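Seeded Honey Loaf: Notes on a Family Recipe

Readers who followed the February series on enriched breads will recall that one recipe was held over for further testing. It is now ready to be published. The loaf was passed to me by my former colleague Hongjun Yan, whose mother baked it every Saturday in the kitchen of a small guest house in Gondbridge. The handwritten card bears the year 1965 and very little in the way of method.

The original calls for "a cup of warm milk, flour to suit, honey as liked". Such instructions were sufficient for a cook who made the same dough each week, but they are of limited use to anyone approaching it afresh. The quantities given below have accordingly been weighed and tested over several bakes. They produce one loaf of moderate size, which should be cut into 9 thick slices.

Ingredients

450 g strong white bread flour
7 g fast-action dried yeast
8 g fine salt
228 ml whole milk, warmed until just tepid
60 g clear honey
40 g unsalted butter, softened
1 medium egg, beaten
50 g mixed seeds (sunflower, pumpkin and poppy)
A little extra milk and honey for glazing

Combine the flour, yeast and salt in a large bowl, keeping the yeast and salt to opposite sides until the liquid is added. Stir the honey into the milk, then pour this over the flour together with the egg. Mix to a rough dough and leave it, covered, for fifteen minutes.

Work in the butter a little at a time. The dough will appear greasy and rather unpromising at this stage and should not be given additional flour. Knead by hand for ten minutes, or for six in a mixer on its lowest setting, until it is smooth and springs back when pressed. The seeds are added in the final minute.
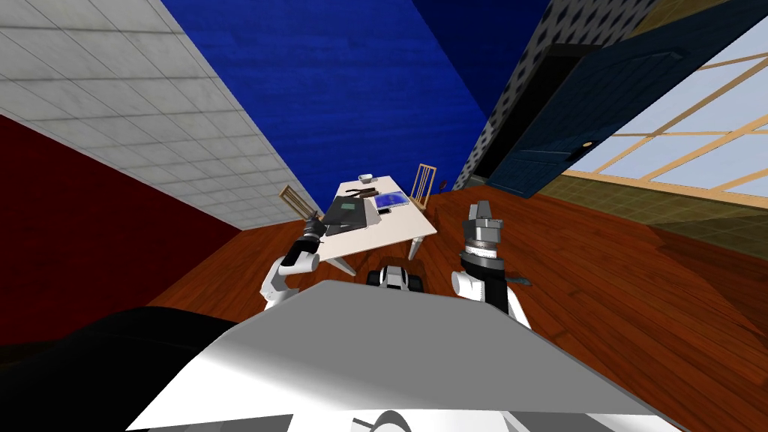
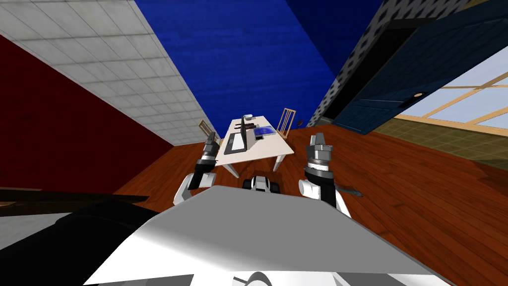

Place the dough in a lightly oiled bowl and allow it to rise until doubled in size. In a cool kitchen this may take up to two hours. Shape it into a firm cylinder, tucking the seam underneath, and transfer it to a buttered 900 g loaf tin. The second rise is shorter. The dough should stand just above the rim of the tin before it goes into the oven.

Brush the top with milk and bake at 180°C (160°C fan) for 34 minutes. If the crust colours too quickly, lay a sheet of foil loosely over it for the last ten. Warm a teaspoon of honey and brush it across the loaf as soon as it leaves the oven, then turn it out on to a rack. It should be left until completely cold before slicing.

Two points arose during testing. The first concerns the honey. A strongly flavoured variety, such as heather, tends to overwhelm the seeds, and a mild blossom honey is to be preferred. The second concerns the flour. I used Karnari strong white for the earlier bakes and Elik for the later ones. The Elik flour took up slightly less milk, and I would advise holding back a tablespoon until the dough has come together.

The loaf keeps for three days in a bread bin and freezes well if sliced beforehand. From the second day it is at its best toasted, with salted butter. Hongjun reports that at the guest house it was served with damson jam, and that any stale ends were kept for bread and butter pudding. A recipe for the jam will follow when the fruit is in season.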